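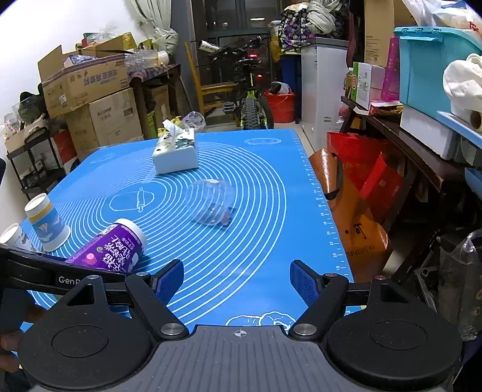 9/13/18

Botstead Baking School Opens Its Doors to First-Time Bakers with Free Evening Classes

BOTSTEAD — The Plikano Baking School is delighted to announce that its community kitchen on Mundarar Street will open this fall with a full season of free evening classes for people who have never baked a loaf, a pie or even a tray of biscuits in their lives, and for those who tried once, a long time ago, and have been a little shy of the oven ever since.

The program, called First Dough, will run for 5 weeks at a time, with 2 classes each week, and there is room for 72 people in the opening season. Places are offered first to residents of Botstead and the neighboring village of Voyle, and any that are left will then be open to everyone, wherever they happen to live. There is no charge for the classes, the flour or the use of the kitchen, and every student is welcome to carry home whatever comes out of the oven.

The idea grew out of the open house the school held in March, when so many visitors stayed behind to ask how to get started that the kitchen lights were still on well past closing time. Some wanted to make the bread their grandparents used to make. Others had a child with a birthday coming up, or had just moved into a first apartment and found themselves with an oven they were a bit afraid of. A good many simply liked the smell and did not want to go home! The school has been working toward these classes ever since.

Students will begin with a plain white loaf, learning to measure, mix and knead by hand, and will move on to soft dinner rolls, a simple pie crust, flatbreads and finally a sweet braided bread for sharing. Nothing calls for a stand mixer or any costly equipment, and all of the recipes have been chosen with a small home kitchen in mind. Each evening ends at the long table by the window, with tea, butter and jam, and plenty of time to talk over what went well and what sank in the middle.
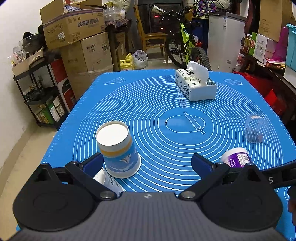
Baking mats printed with rings and centimeter sizes are a handy guide when rolling out dough.

"We have always believed that a kitchen is the friendliest room in any building, and we would love to see ours full on a cold, dark evening," the school said in announcing the program. "You do not need to know a single thing before you come. If you can stir a bowl of porridge, you can make bread, and we will be right there beside you while you do it."

The kitchen is on the ground floor, with step-free access from the street and lower work surfaces for anyone who prefers to bake sitting down. Students with food allergies are asked to mention them when they sign up, so that the teachers can plan ahead and suggest other recipes where needed. Children aged 5 and over may come along with a parent or other grown-up, and aprons in small sizes will be on hand.

Sign-up sheets are at the school's front desk and at the public library in Voyle. Those who cannot stop by in person are welcome to telephone the school during opening hours — and if the line is busy, please do try again, as the teachers often answer the phone themselves and may have their hands in the dough.

About the Plikano Baking School

The Plikano Baking School teaches everyday home baking to adults and families in Botstead and the surrounding area. It offers daytime and weekend courses in bread, pastry and cakes, and its kitchen can be reserved by local clubs and neighborhood groups.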